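How does a robot learn to tidy up?

Think about how you learned to tie your laces. Someone showed you, you had a go, and you got it wrong lots of times. Robots can learn a bit like that too! They need examples -- piles and piles of them.

At the Prosamis workshop in Flomusville, a robot called Carnard is practising with shelves and boxes. Every go at a job is saved as one example. It might sound easy to pick something up, but just look at all the finger joints that have to bend the right way!

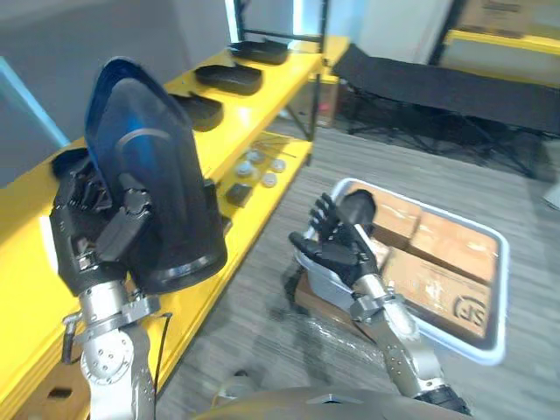 What goes into an example?

Two main things: what the robot's cameras saw, and how its arms and fingers moved. One camera looks out from the head, a bit like your eyes. Others sit down by the wrists, so they get super close to everything. Imagine having an eye on your arm! 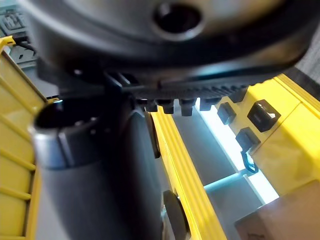
The view from down by the wrist, with a long yellow rail below.

Why do it so many times?

If Carnard only ever saw one shape held one way, it would be stuck when anything changed. So the team mixes things up. Big curved shapes, small shapes, left hand, right hand! The first batch in October had 100 examples. Now there are 650, and 19 of those are the team's favourites.
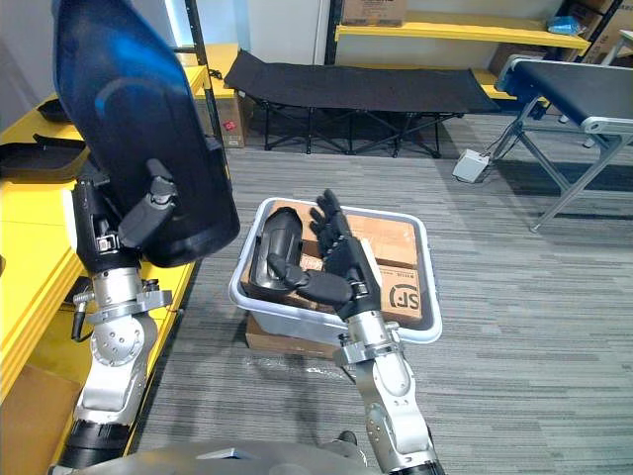

What happens next?

A computer program called Economou goes through the examples and looks for patterns. Where do the fingers go? When should they close? Then the robot tries by itself. Mistakes are useful as well, as they show which examples to collect next.

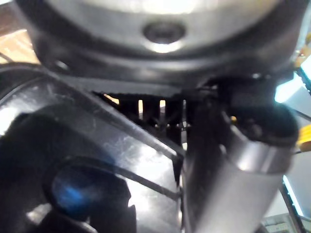

Shiny black plastic and a silver finger, very close up!

Try it yourself: pick up a cup 2 different ways. What did your fingers do each time?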